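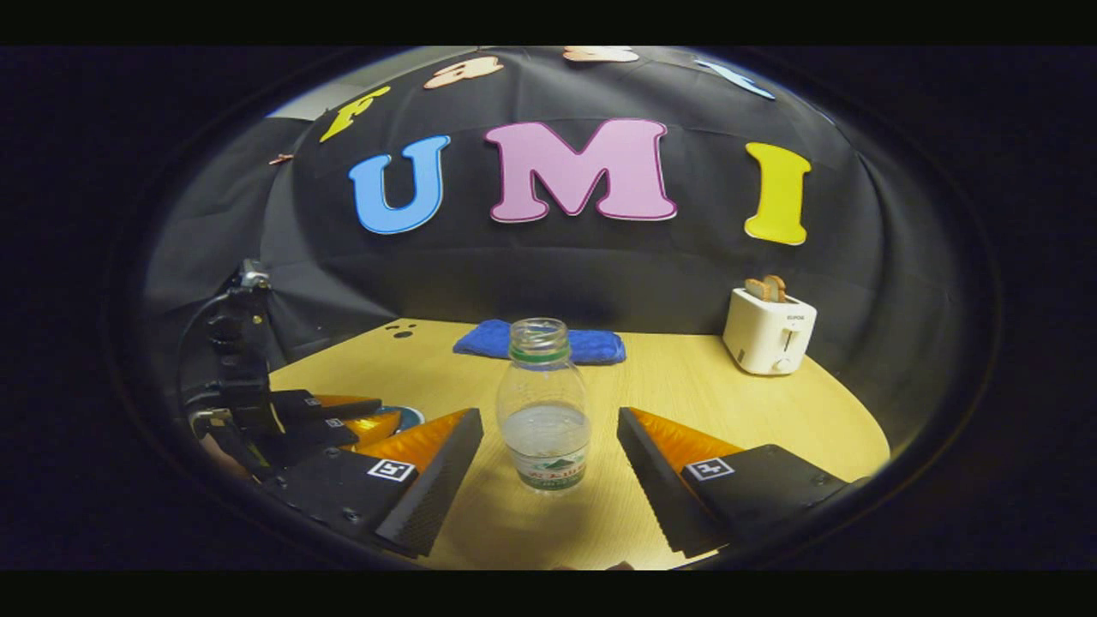 A water bottle stands between the open fingers of a hand-held gripper, with a toaster and a folded towel at the back of the table.

Tarkamus publishes its equipment plan for household robot training

NOTMONT, Monday, April 20, 2026 – Tarkamus today published the equipment plan for its household handling program. The plan explains what the company will buy, what it will rent, and what it will leave for a later budget. It is written for small laboratories and workshops that must make the same decisions with limited money.

The main point of the plan is the order of buying. Tarkamus will first purchase four hand-held grippers, together with spare finger pads and cables. The first robot arm for the new room at Notmont comes only in October, after the team has recorded 30 household tasks by hand.

"Many buyers start with the arm, and then the arm waits for data," said Chiến Chu, who is responsible for planning at Tarkamus. "We prefer to spend first on the tools which people can hold and use every day. The objects on the table are cheap. The hours of the operators are not, so we put them in the budget from the beginning." 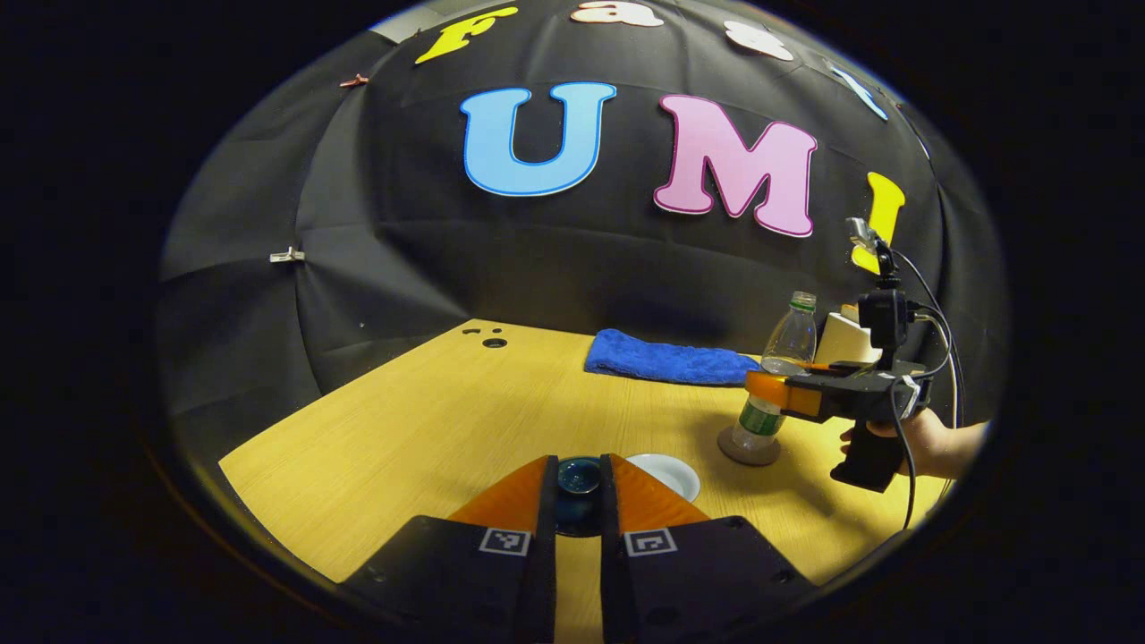

The hours are the largest line in the plan. Each work table is calculated for two operators, and one more person checks the recordings on the same day. Tarkamus also keeps a small monthly sum for cups, bottles, towels and other ordinary things, which become worn or get lost and must be replaced.

Finger pads have their own line. The supplier, Khondokar, will deliver them in sets under a contract of three years, with a fixed price for the first year. Computer storage will be rented from Clorner and reviewed every quarter – the company does not want to own disks before it knows how much it records.

"We made one mistake in our first draft," said Chiến Chu. "We forgot the spare parts completely. A gripper without good pads is a gripper you paid for and cannot use. Please check this line in your own plan."

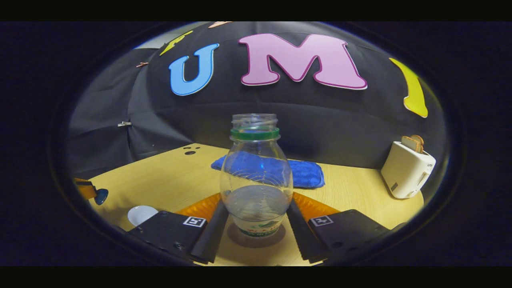 A clear plastic bottle held between the two fingers of a gripper.

The plan has five sections: tools, people, objects, storage and space. Every section includes a blank table which the reader can fill with local prices. Tarkamus does not give a total sum, as salaries and rent are very different from one country to another.

The document is free of charge and may be copied inside any organization. Requests for the printed version can be sent to the Tarkamus office in Notmont.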